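## 3. Materials and recording

### 3.1 The household survey

The survey was carried out in Plumcombe and in the two villages to the north of it, Osar and Mokoena. Households were asked to bring out any tableware that was older than the person who used it most. No lower age limit was set, and pieces did not have to be whole. Zanele Kruger and Vusumuzi Radebe made the visits, working from the electoral roll in Plumcombe and from the water committee's list in the villages, where the roll was out of date.

A total of 300 households took part. Between them they produced 1091 pieces of tableware, of which bowls were by far the largest group, followed by plates, cups without handles and lidded jars. Each piece was given a number and a record sheet. Pieces from the same household were kept together in the numbering even where they plainly came from different makers, as we wanted to be able to look at household sets as well as at types.

Three measurements were taken for every piece: height, greatest width, and the width of the base. This gave 3273 measurements in all. Precious Xaba repeated a sample of them later in the year using the same callipers, and the differences were too small to affect the groupings used in Section 4. Weight was not recorded. We had meant to record it, but the scales did not give steady readings on the uneven floors of several of the older houses, and we dropped it after the first week.

### 3.2 Why the base was recorded separately

Earlier accounts of domestic pottery in the district deal mainly with rims and glaze. This is understandable, as these are the parts that owners talk about and the parts a buyer looks at first. They are also the parts most often damaged, ground down or painted over. The base is seldom touched up. On a thrown bowl it is normally trimmed in a separate step, after the clay has stiffened, and the way this was done tends to be a matter of workshop habit.

We therefore gave the base its own half of the record sheet. The recorder noted whether there was a foot ring, whether the ring was upright or splayed, whether its outer edge was sharp or rounded, and how the colour of the area inside the ring compared with the wall outside it. Colour was judged by eye in daylight. The last point was added on the advice of Vusumuzi Zulu, whose family worked at the Clondura pottery, and who pointed out that the two areas were often finished on different days. A curved ridge with a slightly lighter area inside it, as in Figure 1, was entered under "ring, inner lighter".
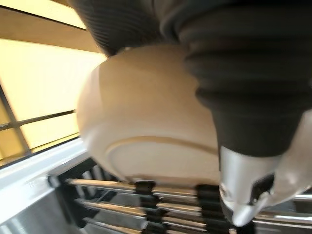
**Figure 1.** Rounded beige underside, most likely of a ceramic bowl, showing a raised curved ridge read as a foot ring. The area inside the ridge is slightly lighter.

Bases with no ring were divided into flat and hollowed. A small number could not be placed in either group because the piece had been set in cement or glued to a stand, and these are left out of the tables. Makers' marks were copied by hand where they could be read. Marks that were worn or partly filled with glaze were noted as present, with no attempt to complete them.

### 3.3 Owners' accounts

Owners were asked where each piece came from and what it was used for now. Answers were written down in the language in which they were given and translated afterwards by Dineo Modise. We did not correct accounts that disagreed with the form of the piece. In 12 households, for instance, two members gave different origins for the same bowl, and both versions were kept on the sheet.

Current use proved harder to record than origin. Many bowls had more than one use, and some changed use with the season, holding dough in winter and fruit for most of the summer. A question about what the piece had been used for in the past week was easier to answer than the more general one, and was put to all households from December onwards. Answers from the earlier visits are less detailed and are marked as such in the appendix.

Pieces kept for display only were recorded in the same way as those in daily use. They are included in the counts by form but not in the discussion of wear, where a bowl that has stood on a shelf for most of its life would tell us little about how foot rings hold up against a table or a stone floor.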